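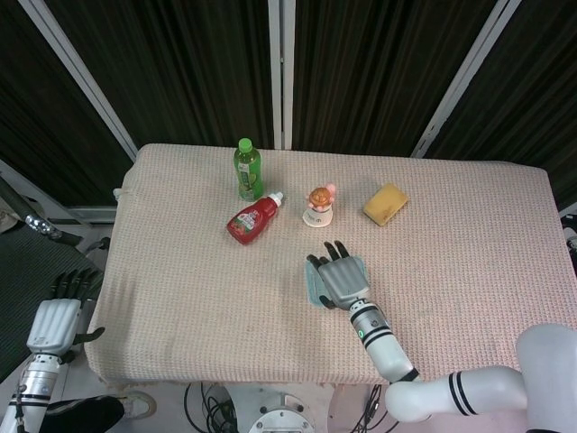
I've been putting off writing about the Grundier package for long enough that two people have emailed to ask whether I gave up on it, so let me say first that I didn't, and that I've now been living with it since December. For anyone new around here, Grundier is the tabletop skills package that Jernden sells for two-armed robots with full hands. You pay 399 dollars, you get the software, a printed handbook and a year of their support line, and the idea is that you show your robot how to deal with ordinary things on an ordinary table until it can do some of it without you. I took "ordinary things" at its word and went through my own kitchen. The red sauce bottle has been my favorite nuisance from day one. Lying on its side with that white flip-top cap sticking up at an angle, it gives the hand a choice of several bad places to grab, and in the first weeks mine found every one of them. The yellow sponge is the friendly one, and the little turtle-headed figurine on its round base is there because I wanted something small that a person might mind having knocked over. (I would mind!)

Let me back up and talk about getting started, which is where I suspect most people who are on the fence will want to know more. The handbook is 293 pages long and I read nearly all of it, in the bath mostly, and I'd call it a good book with a bad table of contents. The chapter you need on the first day is Chapter 6. Chapters 1 through 5 are worth your time too, but they cover things like how the package divides up a job into reach, contact, hold and release, and you can't make much sense of that until you have watched your own robot get it wrong. I wrote to the support line to say so, and Senyo Essien wrote back the same afternoon, very nicely, with a one-page reading order that she said she sends out fairly often. Put it in the front of the book, Jernden! It's a lovely page.

Calibration took me 40 minutes the first time and it has never taken that long again. You move the head, you move each arm through a set of positions, you touch a fingertip to the corners of the table, and the software asks you whether things look lined up. The asking is a bit vague for my taste. It shows you a camera view with a grid laid over it and you answer yes or no, and if you're the sort of person who sees a tiny gap and thinks, well, close enough, you will pay for it later when the fingers come down a little past the thing they were meant to pick up. I was that sort of person for about a week.

Then comes the showing. I'd used the older Fujimoto kit before this, the one with the gloves, and I'd gotten quite fond of it in spite of everything (the gloves came in one size and my hands did not), so I went in expecting to miss it. With Fujimoto you did the motion and the robot copied you, finger for finger, and if you scratched your nose in the middle then the robot had a go at scratching its nose. Grundier is calmer. You guide an arm with the handheld controller, you mark where the important moments are, and it throws away the wandering in between. By now I've recorded almost 400 demonstrations on it, and the recording side of the thing is really pleasant. It's quick to start and quick to discard, and it keeps a tidy list with the date and the name you gave each one, so when I look back I can find "sponge again" and "sponge again NO" without any trouble.

Now for cloth, which I know is what a couple of you are waiting for. Cloth is the reason I bought this package over the cheaper one. I keep a small blue-green cloth on the table, and the job I care about is for the right hand to come down flat on it, palm down with the fingers a little curled, then gather it and carry it to one side. A person does that without a thought. For the robot it's a long string of small decisions, and the first one — how hard to press — is where Grundier earns its price, in my opinion. There is a setting called contact softness, and if you start at the low end and work upward you can find a place where the fingertips settle onto the fabric and stay there. Too soft and it strokes the cloth like a cat. Too firm and it pushes the whole table covering along with it, which brings me to my own big mistake.

My mistake was the table covering. I use a pale pink waffle cloth over the whole table, partly to save the tabletop and partly, if I'm telling the whole story, because I already owned it and I like it. The handbook recommends a plain matte mat and says so on page after page. I ignored that. A fabric with a texture to it has some give, and a fingertip that drags even slightly will bring a wrinkle along, and then the figurine is standing on a wrinkle and you can guess the rest. I did try the plain mat for two weeks, and the results were better, and I went back to the pink cloth anyway. My thinking is that the tables I'd want a robot to help with have cloths on them. My mother's certainly does. So please read everything I say about success with that in mind: I've been making it harder than Jernden asks you to, and somebody with a nice flat mat would have an easier winter than I did.

What does it do well on its own, after all that? Upright things, very well. A drink bottle with a screw cap, standing up, is the sort of object the package seems to have been born knowing about, and I hardly had to show it anything before it could reach one at the back of the table. The sponge it manages nicely with either hand. The figurine it can lift by the head, gently, though it likes to put it down a bit sooner than I would. The sauce bottle on its side is still a coin toss if the cap end is pointing toward the hand that's doing the reaching, and if you turn the bottle around it improves a great deal, which tells me I need to record more of the awkward direction. And the cloth it gathers well and carries well and lets go of badly. One finger holds on to a corner. I've named this habit and my family knows the name and I won't put it in print.

The two-handed part is where I'd mark it down. Grundier says on the box that it supports both arms, and it does, in the sense that either arm can do any job you've shown it. Getting the two to share a job is another matter. You can tell the left hand to wait beside the table while the right one works, and it waits beautifully. You can tell it to hold the near edge of the cloth while the right hand smooths, and it will hold it, but the timing between them is something you set with a slider, by trial and error, and the slider forgets its place whenever the program updates. I complained about that one as well. Hendrik Mahlangu, who I gather looks after the updates at Jernden's office in Sastard, answered that they know and that a fix is planned, and he didn't promise a month, which I respected even while grumbling.

A few smaller things, in no order at all. Tape down your cables, or at least coil them, and do as I say here. The progress sound can be turned off under Preferences and I'd do it before you do anything else. The handheld controller wants its own charger and sulks on any other. If you change the lighting in the room you should redo the object views, and a dark curtain or something similar behind the table helps a lot with that, much more than I expected. The support line is for email only, despite being called a line.

Would I buy it again? Yes, I would, for the recording tools and the contact softness setting by themselves. I wouldn't buy it if what you want is two hands working together by the end of the first month, and I'd wait for that update if you can stand to wait. If you already have the Fujimoto kit and it's doing upright bottles and boxes for you, I don't think there's enough new here to make you switch unless cloth is on your list.

I still have the release problem to work through, and Senyo has suggested recording a whole set that begins with the cloth already in the hand and consists of nothing except letting go. I've done the first few. I'll write it up when there are enough of them to say something, and in the meantime if anyone has managed a clean release on a textured table covering, please leave me a comment with your softness number and which finger you had the trouble with.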